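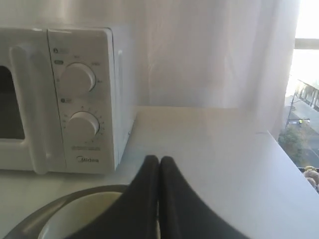 October, dye notebook, continued from the madder pages

Fifth go at setting acid dye on wool in the microwave. Yarn is the Brurna two-ply, 119 g skeins, soaked overnight in water with a splash of vinegar. Dye is the Jarkusetti navy, one percent stock.

Skein A: 200 ml stock, covered dish, 600 W, two minutes on, two off, three times over. Bath cleared nearly all the way. Color even except at the ties, which I had pulled too tight again.

Skein B: same amount of stock, no rests. Felted along one side and smells scorched. Keep it for the sample card, label it as a fault.

Skein C: half stock, half water, timed like A. Good mid blue, a bit green next to A in daylight. Dela Adjei thinks the vinegar was short. I didn't write down how much went in, so can't say.

Cooling took about 40 minutes before I dared rinse. A bled slightly in the first rinse, clear in the second.

To do:
Measure the vinegar.
Looser ties, figure eight, cotton not acrylic.
Ask Ha-neul Moon for the Kang swatches back.
Repeat C with the red before the stock gets old.

Dishes used for dye stay on the bottom shelf, not with the food ones.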